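Practice test timer drops to zero after the break screen – SOLVED (long, sorry!)

Status: Resolved
Product: Ristero exam prep, EMT and medical assistant tracks
Opened by: Haris Naqvi, Menby evening program

Original report

Hi all! I run the evening study lab at Menby, where most of our students are working toward their EMT or medical assistant certification, and I love this software, so please read this as a happy customer with a weird problem.

Students start a full-length practice test, get to the optional break screen, click Resume, and the timer shows 00:00. The test then submits itself and marks every remaining question as blank. One student had been scoring beautifully on airway and cardiology and ended up with a readiness rating of "Start over from Module 1". She took it well, but still.

It happens on the lab computers and not on phones. Short quizzes are fine. Flashcards are fine (the new splinting deck is terrific, by the way).

What I tried first

Cleared the browser cache on one machine. Same thing.
Logged in with my instructor account. Same thing, which at least told me it wasn't the student accounts.
Tried a different browser. Worked once, then failed twice in a row, so I got excited for nothing.
Turned off the read-aloud option. No change.

Reply from Ristero support

Thanks for the great detail, Haris. Could you tell us whether the failed attempts have a break length recorded? Go to Instructor View, then Attempts, then click the arrow beside the student's name. We'd also like to know if your lab uses a sign-on page before students reach us.

Update from Haris

Yes to both! The break length on every failed attempt is 3,000 minutes. Nobody's break was 3,000 minutes. And yes, we go through the Strebel sign-on page, same as all the other classroom tools at Menby.

I also checked a good attempt from a phone and it shows a break of 4 minutes, which matches what the student told me. Phones skip Strebel and go straight to the Ristero login, so now I'm very suspicious of Strebel.

Reply from Ristero support

That number helps a lot. When a student clicks Resume, we subtract the time the break started from the time it ended. If the sign-on page refreshes during the break, it can hand us an old start time, and the test thinks the student walked away for two days. Please open the Strebel settings for your lab and look for "Session refresh". What is it set to?

Update from Haris

Found it! It was set to 2 minutes. I have no idea who picked that. It must have come over with the settings from the old Bravness setup, which we used for clinical hour logs before we moved everything to Ristero.

I changed it to 55 minutes, restarted the browser on one machine, and ran a practice test myself with a proper break in the middle – tea and everything. Clicked Resume and the timer picked up right where it left off!! Then I ran it again to be sure and got the same good result. (I also missed a question on pediatric respiratory rates, so I have some reviewing to do.)
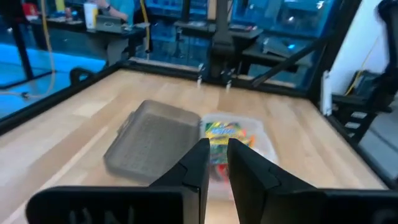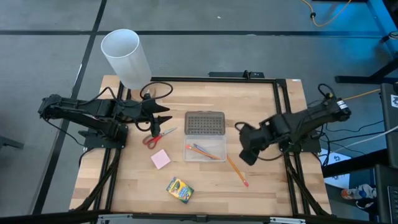
Next I changed the setting on the rest of the lab machines and had students run full tests during the evening session. Not one bad timer. The break lengths in Instructor View all look normal now too.

Two leftover questions before you close this:

1. Can the bad attempts be taken off the students' records? The readiness rating averages them in, and it's dragging down people who are doing really well.
2. Would you consider a warning in Instructor View when a break looks impossibly long? I'd have spotted this back in February.

Reply from Ristero support

Glad it's working! For the first one, open each bad attempt, choose Exclude from Rating, and save. The attempt stays in the history but no longer counts, and the rating updates overnight. For the second, we've passed it along as a feature request and linked it to this ticket.

Update from Haris

Excluded them all, and the ratings were back up this morning. The student who was told to start over is now showing "Ready to schedule" and she's thrilled – so am I! Fine to close this one. I'll open a separate ticket for the printing thing on the skills checklists.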